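Flolusus 32 oz bottle smells after washing

Posted by flandport_mike

Mine has a sour smell near the threads even after a night with the cap off. I wash it by hand with dish soap. Is it the steel or the gasket?

kettle147

Usually the gasket. Pry it out of the cap, soak it in white vinegar for 2 hours, rinse, and let it dry separately.

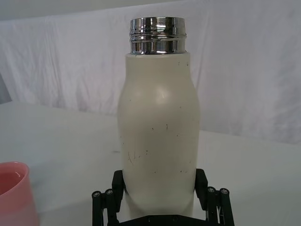 Run a narrow brush around the threads as well. Skip bleach, as it can pit stainless steel.

r_dunmore

Had the same thing. Bought a new cap.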